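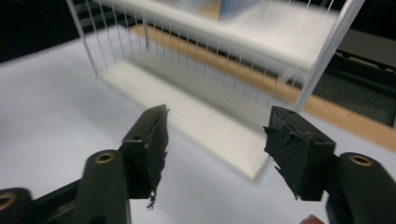

About Vallen

Vallen helps small and medium-sized firms plan and budget for handling equipment. We work with packing rooms, stock rooms, laboratories and workshops that are thinking about a first robot, or about replacing one they already have. We don't make robots and we take no commission from the firms that do.

Kazue Morikawa and Lionel Coste started the company after several years of buying equipment for other people. Both had seen budgets that covered the arm and left out the guarding, the spare parts and the days of training. Our office is still small. Efua Opoku runs the costing work, Radosław Tokarz looks after trials, and Dorian Maillard deals with suppliers and contracts.

What we do

Most jobs begin with a site visit. We look at what is picked up, where it is put down and who does it now. After that you get a written plan with a purchase price, a running cost for each year and a list of the items that wear out. Gripper pads are on every list we write. They are cheap to buy, but a line can stand idle for a week if there are none in the cupboard.

Where a task is hard to judge on paper, we try it with hand-held grippers on ordinary shelving and tabletops before anyone asks for quotes. A trial takes up to 30 days. The report says which gripper we would buy, and sometimes it says to leave the job as it is for another year.

We can also read quotes you already have. Send them as they came, with the terms and any service agreement. Dorian will mark what is missing and what can be asked for.

Our planning sheets

Troltix is our costing workbook. It covers six years of ownership and is included with every plan. Kurnar is the shorter version, meant for schools and colleges with one budget round a year. If your round closes in October, please get in touch before the summer break, as site visits fill up early.

Working with us

The first call is free. Site visits are charged by the day, and travel is added at cost. We agree the price of a plan before we start and it does not depend on what you buy afterwards.

Vallen, Unit 3, Bailly Yard

Page last updated 23 July 2024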